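July, kitchen corner, table 9

Set the worktop out again today for the crockery work. Writing down where things live, as I had to work it out from memory this time and got the oven wrong at first.

Brown mat down first, squared to the table. Toaster oven on the left with the door handle towards the middle. Cloth folded into the woven basket, basket up at the back by the oven. Big wooden box goes in the near left corner. Mug tree at the front, in the centre.

The rack is the wooden one from Flemitz, on the right. Plates in this order from the front: grey, light blue, yellow. Keep to it, the Han sheets are all written that way.

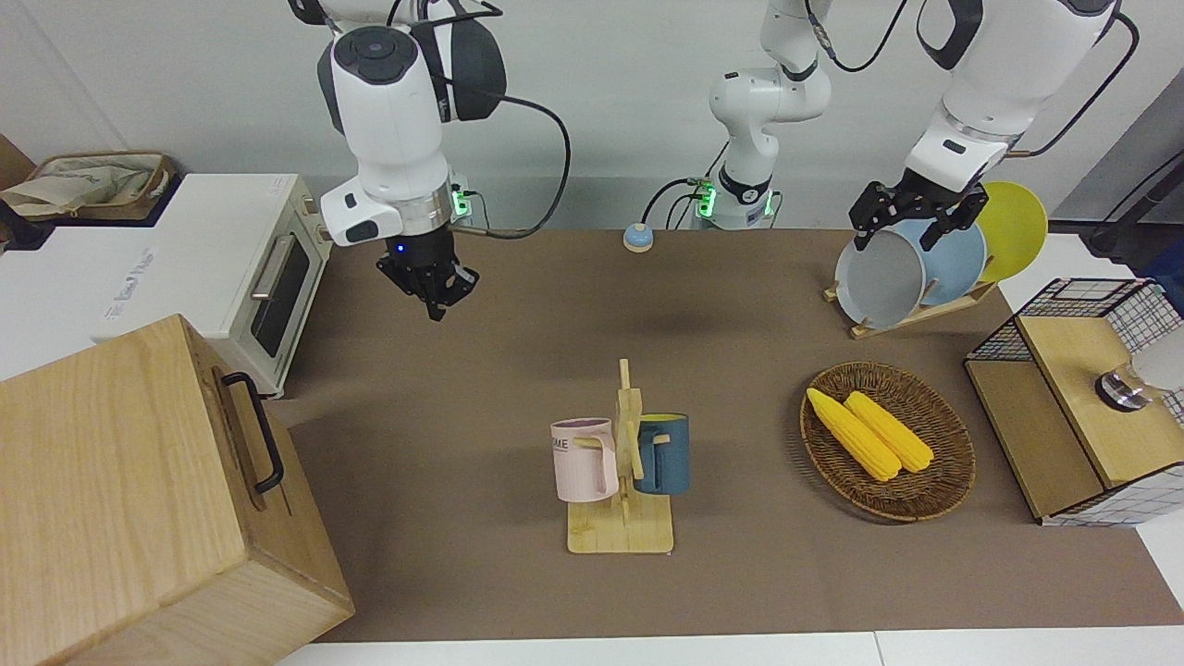 ## Rack position

I set the rack at an angle on the mat. Square-on looks tidier but the plates hide each other more and it's harder to get at a rim. Put two bits of tape under the base so it goes back to the same place – check them if the mat has been lifted.

The grey plate is the one to watch. It came in the Zedura set, order 702, and its rim feels slicker than the other two. Weighed it on the small scales: 89 g. Haven't done the blue or the yellow yet.

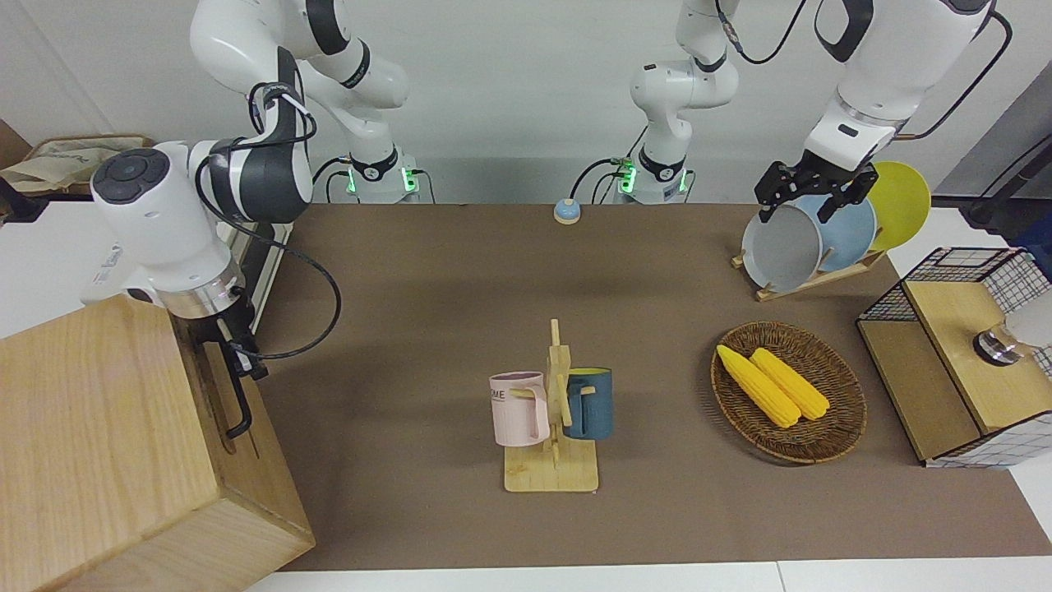 The slots are a bit generous for plates this thin, so they all lean. Tried a strip of felt in the front slot last week and took it out again, it caught on the way in. Might try thinner felt, or just live with the lean.

## To do

- Weigh blue and yellow
- Ask Fukton if they do the same rack with narrower slots
- Sand the bottom of the mug tree, it rocks slightly
- New tape, the roll in the drawer is nearly finished
- Reprint the layout sheet at 100 per cent – the last copy came out shrunk and the rack outline didn't match

Left everything set up. Please don't swap the plates round.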